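Unit 6: What a Small Space Costs
Handout for the housing and money course, second half

Read this before class. The worked numbers are at the end of the unit and we will go over them together, so bring something to write with.

Last time we looked at how a rental listing is put together. This unit is on one number in the listing that most people take on trust: the floor area. I don't take it on trust, and by the end of the hour I hope you won't either.

1. What is being measured

A floor area can be taken to the inside face of the walls, to the middle of the walls, or to the outside face. Closets may be in or out. A balcony may be in, out, or counted at half. A listing that gives an area and doesn't say which method was used has told you very little, and you should treat the number as an opening claim from someone who wants you to sign.

Take the Kitalberg building, which we will use all through this unit. The brochure gives 300 square feet for the smallest unit. The floor plan, when you add up the rooms, gives 273. The missing 27 square feet are the thickness of the walls and a pipe shaft that the tenant can't open. Both numbers can be defended. Only one of them holds a bed.

2. The words around the number

"Efficient," "smart," "easy to care for." Underline these when you meet them. They have no unit of measure and can't be checked. "Airy" is the worst of the lot. It can mean a high ceiling, a large window, pale paint or nothing at all. Pale walls do make a room seem larger to many people, and sellers know it, but no one has ever put a couch in a seeming.
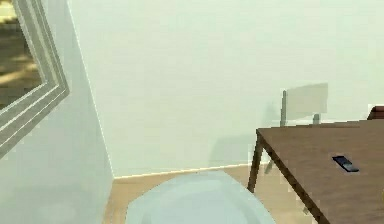

Reading time: 4 minutes

3. Price per square foot

Divide the monthly rent by the area. That's the whole method, and it is useful as long as the area is honest and the two places you compare were measured the same way. Neither condition is met very often.

It also hides a fixed cost. Every apartment, however small, needs a bathroom and somewhere to cook, and those are the expensive parts to build. Small units therefore tend to come out high per square foot even when the landlord is being fair. A high figure on its own proves nothing. I say this because students who have just learned to be suspicious will start being suspicious of everything, and that isn't much better than believing the brochure.

4. The Gimex survey

You will see the Gimex tenant survey quoted in the reading. It claims that renters in small units are "more satisfied" than renters in large ones. Before you repeat that, look at the back page. The survey was mailed to 2,000 households and 142 sent it back. We aren't told how many of those lived in small units. We also aren't told who had already moved out – and people who hated the place are the ones most likely to have gone.

I don't say the claim is false. I say the survey can't carry it.

The Ustitz reading is better. It follows the same tenants over two leases, and it admits in plain words that rents in the area were rising the whole time, so some people may have stayed put for lack of a choice. Read the section on moving costs with care. Skip the charts, they repeat the text.

5. Worked numbers

Use a rent of 819 dollars a month for the smallest Kitalberg unit.

By the brochure area: 819 / 300 = 2.73 dollars per square foot
By the floor plan area: 819 / 273 = 3.00 dollars per square foot

The rent is the same in both lines. Be ready to say which figure you would use to compare it with the Dhanial listing from Unit 5, and what you would need to ask Dhanial first.

For Wednesday

Measure one room you use often, wall to wall, and write down your method in a sentence or two. Then measure only the floor you can stand on. Bring both numbers. Ustitz, first two chapters, if you haven't read them yet.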